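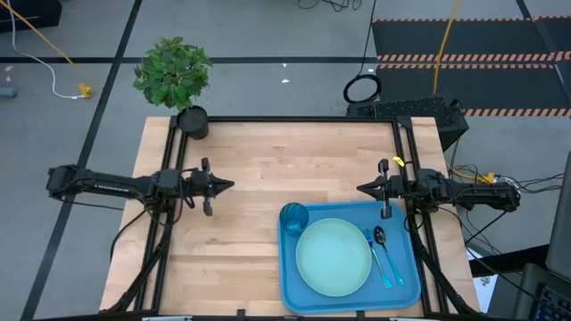 Will the Brokthorpe adult reading program reach its enrollment target this year?

Enrollment stands at 88 learners against a target of 200, and on present trends the program will close the year short of that figure. The reasons, and the steps proposed in response, are set out in this report.

12 shares | 3 comments

Progress report to the Drostell Fund
Reporting period: February to June
Submitted by: Glenys Dunstan, Program Manager

Enrollment and attendance

The original target assumed that three sites would be open by March. Two opened on schedule, at the Brokthorpe public library and at the Akbulut community hall. The third, at the former primary school on Mill Road, remains closed pending repairs to the heating system. The school district has informed us that the work will be completed in August.

Attendance at the two open sites has been steady. Evening sessions, which begin at 6:30 p.m., are full at the library, and a waiting list is in use. Morning sessions at the hall are less well attended, and several learners have asked whether these could start later to allow for the school run. The start time was moved to 9:45 a.m. in May. It is too early to report on the effect.

Tutors

Thirteen tutors have completed the training course led by Trudy Hapeta. One has since moved out of the area and has not been replaced. Digby Wihongi has taken on the additional role of site lead at Akbulut, with a small increase in paid hours that was met from the existing staff budget.

Tutors report that the first-level workbooks move too quickly between short vowels and blends. Ms. Hapeta has prepared supplementary sheets for this stage, and these are now used at both sites. The publisher has been told of the difficulty – no reply had been received when this report was prepared.

Book lending

The lending shelf has performed better than expected. Learners borrowed 359 books during the period, most of them short novels and cookbooks. Ruby-Lee Hapeta has recorded the loans by title, and the list will guide the next order from Giltodum, our book supplier. Large-print editions are in short supply and should be given priority in that order.

Budget

Spending on rent is below plan owing to the delay at Mill Road. Spending on printing is above plan because of the supplementary sheets. We request the Fund's approval to move the unspent rent for March through June to the printing and book purchase lines. No increase in the total grant is sought.

Next period

Subject to approval, a second evening group will open at the library in September, drawn from the waiting list. Clem Cosgrove will contact local employers regarding lunchtime sessions – two have already expressed interest. A revised enrollment target, taking account of the Mill Road delay, will be sent to the Fund separately in July.

Questions about this report may be directed to the program office.

Contact | Copyright Brokthorpe Adult Reading Program | Back to top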